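Nov 8, 2018

Packing bench, boxes and stock

Went through the carton stock before starting on the Prulix order. The count sheet from June said 1,257 flat cartons across all sizes and I've left that figure alone, as a recount would take most of a day and the deep ones hardly move. The shallow trays were the ones worth checking. There are 185 left, all from the Bosel delivery, stacked under the window with the tape.

Made up nine trays to see how they behave. Seven folded square first time. The other two had a poor crease along one long side and the wall leaned out. Scored both again with the back of a knife against the steel rule and they came up fine, but that is slow work and I would not want to do it for a whole order. If the rest of the bundle is the same we should send it back.

Tape: the Ondard roll tears cleanly but lifts at the corners overnight on the plain board. The Poirier paper tape holds better. It needs pressing down hard with the roller - a thumb isn't enough. Used Poirier on everything after the first two trays.

Low walls are good for laying things in flat and for checking what has gone in. They are no good for anything that stands up past the rim, so the jars stay in the deep cartons with dividers. Tried a sheet of tissue in the bottom, folded once. It slid about when the tray was tilted, so next time cut it a touch oversize and let the edges turn up the sides.

Wiped the table down before starting. There is old glue near the wall end that won't shift with a damp cloth. Leave it, or try a plastic scraper, but keep metal blades off the wood.

Still to do:
- ask Bosel about the creases, quote the bundle label
- order two more rolls of the Poirier
- cut tissue for the shallow trays
- move the deep cartons off the floor, bottom layer feels soft
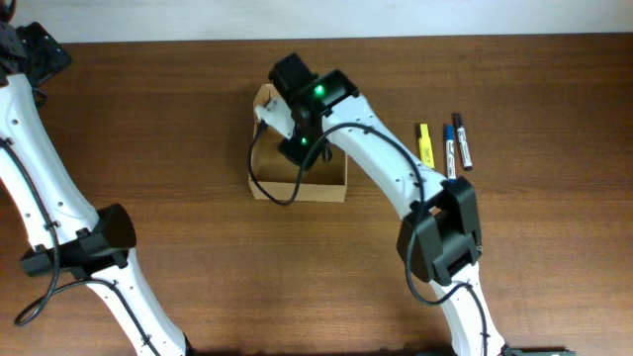

Shallow tray open on the table, no tissue in it.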